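## Chapter 12: Living Rooms in Use

A living room is furnished once and then rearranged for years. Most of the work in it is small: cups go back, a cover is pulled straight, the table is cleared on a Saturday. This chapter deals with surfaces, and with what is kept on them.

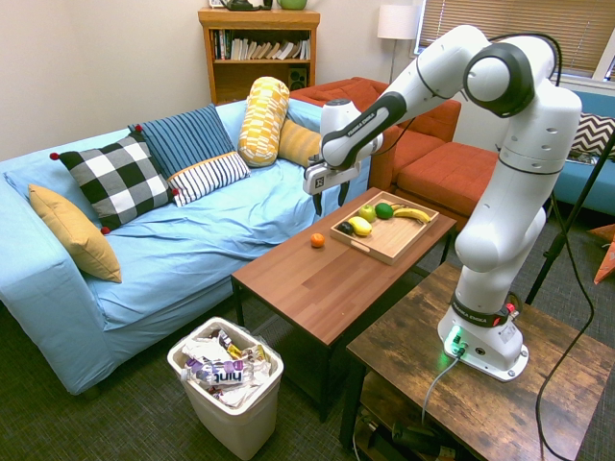

Trays are the simplest way to keep a low table in order. Fruit is a good case - on the wooden tray the apple, lime, lemon and banana sit inside raised edges, while the small orange has its place on the table itself. Section 12.1 begins with tray sizes.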